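My phone rang at 10 in the morning and the screen said it was my son's school. It was an automated message. The building was in a lockdown, police were on their way, and parents should stay home and wait for more information. Then it hung up.

I did not stay home. I got in the car and drove to Hilberg Avenue, where the cruisers had blocked the road, and stood on the sidewalk with a lot of other parents who hadn't stayed home either. An officer asked us to move back to the church parking lot. We moved back. People were reading texts from their kids out loud. One girl had written that somebody had a gun in the gym. A boy in another room had written that it was a drill. My son didn't write anything, and I found out later his phone was in his locker.

Most of you who live around here know how it ended. There was no gun. A student had told a friend that another student had one, the friend told a teacher, and the office did what the plan says to do. Police searched the kid's bag and his locker and found nothing. They searched the gym. By lunchtime they were letting the kids out in groups through the side doors.

That was in October. I've waited a while to write about it because I was angry at first and I wanted to see what I would still think after I calmed down.

I still think the lockdown was the right call. A teacher heard something specific and passed it on fast. I would want the same thing next time. I've read the comments from people who say the school overreacted, and I don't agree with them. You don't get to know it's a false report until after you've checked.

What I'm less happy with is how parents were told. The first call came through Filero, the alert system the district bought last year. The second message came 3 hours later, and by then my son was already sitting in my car eating crackers. In between there was nothing from the school at all. The local Facebook groups filled in the rest. I read that 9 students had been arrested. I read that shots had been fired near the bus loop. Neither was true, and I passed one of them along to my sister before I checked it, so I'm part of the problem too.

Brian Mabula, whose daughter is in eighth grade, asked about this at the school board meeting. He was calm and he had his call log with him. The answer was that the person who sends the Filero messages was inside the locked building, sitting in the dark like everyone else, and the backup person didn't have a login. They've given the backup person a login now. They also said a second message would go out during any future lockdown even if there is no news, just to say that there is no news. I thought that was a decent answer. It should have been in the plan already.

The other question that night was about pickup. Some families were sent to the Coria Street side and some were sent to the church, and for a while the two groups had different lists. Ho-yin Chu waited on Coria Street until after 1 for a son who had been released at the church. He wasn't hurt or scared, just sitting on a curb, but she didn't know that.

At home it has been mostly quiet. My son is 10 and doesn't like to be asked about it directly. He'll talk if we're doing something else, usually dishes or the drive to practice. He told me his class sat against the wall under the coat hooks and his teacher passed around a pack of gum, and that the boy next to him was crying and he didn't know whether to look at him or not. He told me that one weeks after it happened, while I was looking for the dish towel.

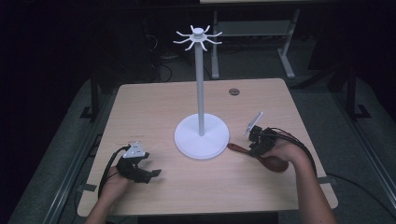 The counselor said that's normal and to let him pick the time. She also said to keep the regular schedule, so we have. Bed is at 8. He went back the next morning with his phone in his pocket — the school is letting them carry phones for now, turned off — and he has only asked to stay home once.

The boy who was accused has not come back. I don't know the family and I'm not going to guess at what they've decided. I do think about him, though. He was taken out of class in front of everyone over something he didn't do, and as far as I know there has been no message to parents saying plainly that he was cleared. The district letter says "no weapon was located." A lot of kids read that as "they didn't find it." My son did, until I explained it to him.

I've written to the board asking them to send one more letter that says it better. If you have a kid at the school and you feel the same way, the address for comments is on the district site under the meeting agendas. The next meeting is in the library at Xolalpa Elementary, because ours is being painted. Brian is going and so am I.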